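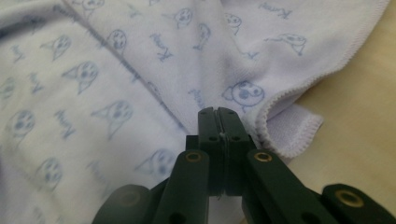

고양이 무늬 천. 가장자리는 흰 실 오버록입니다.

제목: 얇은 니트 천, 가장자리가 말리는데 어떻게 개십니까?
작성자: 에프렌D
2018년 8월 11일

안녕하세요. 저는 Efren Dagdag라고 합니다. 한국에 산 지 4년이 되었지만 글은 아직 조심스럽게 씁니다. 틀린 표현이 있으면 알려 주십시오.

질문은 빨래 개는 방법에 대한 것입니다. 위의 천은 흰 바탕에 아주 연한 보라색 느낌이 있고, 하늘색 선으로 고양이 얼굴이 많이 그려져 있습니다. 조카에게 주려고 지난 6월에 동네 원단 가게에서 산 아기용 천입니다. 같은 것을 두 장 샀습니다. 니트라서 부드럽고 좋습니다. 그런데 갤 때마다 오버록한 가장자리가 위로 둥글게 말립니다. 손으로 펴면 잠깐 펴지고, 다음 면을 접는 동안 다시 말립니다. 서랍에 넣으면 그 부분만 두껍게 되어서 옆의 옷까지 밀립니다.

저는 먼저 반으로 접고, 또 반으로 접습니다. 이 순서가 틀린 것입니까? 다림질을 꼭 해야 하는지도 알고 싶습니다.

댓글

솜이불사랑
니트는 원래 끝이 말려요. 특히 얇은 건 더요. 저는 말린 쪽이 안으로 들어가게 접습니다. 세로로 3등분해서 양쪽 끝을 가운데로 덮으면 가장자리가 안에 갇히거든요. 반 접고 또 반 접으면 끝이 계속 바깥에 남아서 말릴 수밖에 없어요.

지오르지아
안녕하세요, Giorgia Sanna입니다. 저도 외국 사람이라서 천천히 씁니다. 저는 위의 의견에 반만 동의합니다. 3등분으로 접으면 보기에는 깨끗하지만, 말린 가장자리가 안에서 눌려서 나중에 폈을 때 줄이 생깁니다. 저의 어머니는 세탁이 끝나면 바로 꺼내서, 가장자리를 손가락으로 잡고 조금씩 당기면서 널었습니다. 마를 때 모양이 결정된다고 하셨습니다. 그래서 개는 순서보다 너는 방법을 먼저 바꾸어 보시기를 권합니다.

솜이불사랑
줄이 생기는 게 문제가 될까요? 아기 덮어 주는 천인데 쓰다 보면 다 구겨지잖아요. 저는 애 둘 키우면서 그 줄 신경 쓴 적이 없네요.

지오르지아
문제라고 할 정도는 아닙니다. 그러나 질문하신 분은 서랍 안에서 두꺼워지는 것이 불편하다고 하셨습니다. 말린 것을 안에 넣으면 두께는 그대로 남지 않습니까?

에프렌D
두 분 감사합니다. 어제는 건조대에 그냥 걸쳐 놓았습니다. 당기면서 널어야 한다는 것은 몰랐습니다. 그런데 당기면 천이 늘어나지 않습니까? 가까이 보면 아주 가는 골이 있는 천이라서 조금 걱정이 됩니다.

미싱하는곰
봉제 쪽 얘기 좀 할게요. 말리는 정도는 오버록할 때 장력이랑 차동 설정 영향도 큽니다. 사진만으로 실이 당겨졌는지까지는 판단 못 하겠고요. 지그재그로 촘촘하게 박힌 건 보이네요. 손으로 당기실 거면 가로 방향으로 세게 당기지 마시고, 가장자리를 따라 손바닥으로 쓸어 주는 정도만 하세요. 세게 당기면 물결처럼 울어서 더 보기 싫어집니다.

에프렌D
"울다"라는 말이 천에도 쓰입니까? 처음 배웠습니다.

미싱하는곰
네 ㅎㅎ 천이나 벽지가 쭈글쭈글하게 될 때 "운다"고 해요.

베란다텃밭
다림질 질문에는 답이 없어서 적습니다. 저는 합니다. 면 니트면 중간 온도로 스팀만 살짝 주고, 뒷면에서 누르세요. 무늬 있는 쪽을 바로 다리면 프린트에 따라 번들거릴 수 있어요. 라벨에 다림질 금지 표시가 있는지부터 꼭 보시고요.

솜이불사랑
아기 천을 다려요? 대단하시네요. 저는 반대예요. 다려도 한 번 빨면 또 말려요. 그 시간에 그냥 돌돌 말아서 세워 두는 게 나아요. 아예 말아 버리면 가장자리가 말리든 말든 티가 안 나요.

베란다텃밭
돌돌 말면 서랍에서 자꾸 풀리던데요. 높이가 낮은 서랍이면 세워지지도 않고요.

지오르지아
마는 방법은 저도 씁니다. 풀리지 않게 하려면 끝부분을 주머니처럼 뒤집어서 감싸면 됩니다. 다만 너무 단단하게 말면 꺼낸 후에 한참 동안 펴지지 않습니다. 조카분이 자주 사용하는 천이라면 맨 위에 평평하게 두는 것이 편할 것 같습니다.

에프렌D
서랍의 안쪽 높이를 재어 보았습니다. 14센티미터입니다. 천을 말아서 세우면 위가 조금 남을 것 같습니다. 한 장은 솜이불사랑 님의 방법으로 3등분을 해서 접고, 다른 한 장은 말아서 넣어 보겠습니다. 너는 방법도 다음 빨래부터 바꾸겠습니다.

그리고 라벨을 찾아보았는데, 글자가 지워져서 읽을 수 없습니다. 이런 경우에 다림질은 하지 않는 것이 안전합니까?

베란다텃밭
그럼 안 하시는 게 좋아요. 꼭 하고 싶으시면 구석에 얇은 천 대고 약하게 시험해 보세요.

미싱하는곰
저도 같은 의견. 그리고 두 장을 서로 다르게 널어 버리면 접는 방법 비교가 안 되니까, 너는 건 똑같이 하세요.

에프렌D
맞는 말씀입니다. 똑같이 널고 나서 결과를 여기에 쓰겠습니다.

솜이불사랑
후기 기다릴게요. 근데 고양이 무늬 귀엽네요, 어디 가면 살 수 있어요?

에프렌D
원단 가게의 할인 바구니에 있던 것이라서 제품 이름은 모릅니다. 다음에 갈 때 사장님께 물어보고 쪽지를 드리겠습니다.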